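Tímea Tóth
@timeatoth
March 31, 2020

Spent the last few weeks moving our parts records out of one big spreadsheet and into a proper database. Some notes on part numbers, in case they save anyone a weekend. (1/14)

2/ Starting point: 2,443 rows. After removing exact duplicates and merging the near ones, 1,262 distinct parts. The rest were the same items entered again under a different spelling, a different supplier code, or a trailing space.

3/ Trailing spaces were the largest single cause. Trim every text column before you compare anything. Then trim again after the import, as some tools put them back.

4/ The old numbers carried meaning. First two letters for the supplier, next digit for the material, last three for the length in millimeters. It reads well on a label. It fails as soon as you change suppliers.

5/ Example: everything starting GV came from Georgiev. In February we moved half of it to Javness. Do you renumber the part and break every drawing, or keep GV on something Georgiev no longer makes? We had done both, depending on who was in that day.

6/ The length field had three digits. Anything of 1,000 mm or longer did not fit. Someone wrote 000, someone else wrote A00, and there is one part that just says LNG.

7/ So: plain sequential numbers, no meaning, fixed width, leading zeros. Supplier, material and length are columns. You search columns. You do not search the number.

8/ Objection from Lakshmi Alva, who has run the stockroom at Rumbridge longer than I have been there: people on the floor read the old numbers at a glance, and now they can't. Fair. We print a short description under the number on every label. Max 20 characters, same word order every time - noun first, then size, then finish.

9/ Noun first matters more than I expected. "Screw M4 black" sorts next to "Screw M5 black". "Black M4 screw" sorts next to "Black tape".

10/ Leading zeros: store the number as text. If you open the export in a spreadsheet it will helpfully strip them, and you will not notice until the labels come out short.

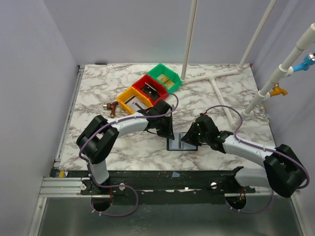
11/ Revisions. Keep them out of the part number too. Separate field, one letter, skip I and O. If the new version can't replace the old one in every place it is used, it is a new part and gets a new number.

12/ Never reuse a retired number. Mark it obsolete and leave it. There is always an old drawing in a drawer somewhere that still points to it.

13/ Old numbers went into an alias table with one row per old code. Typing GV2145 into search still finds the right part. Gekutlow, the inventory package we use, supports this, but the setting is under Import and not under Parts.

14/ Still to do: units. We have screws counted by piece, by box and, in one case, by kilogram. Separate thread when I have sorted that out.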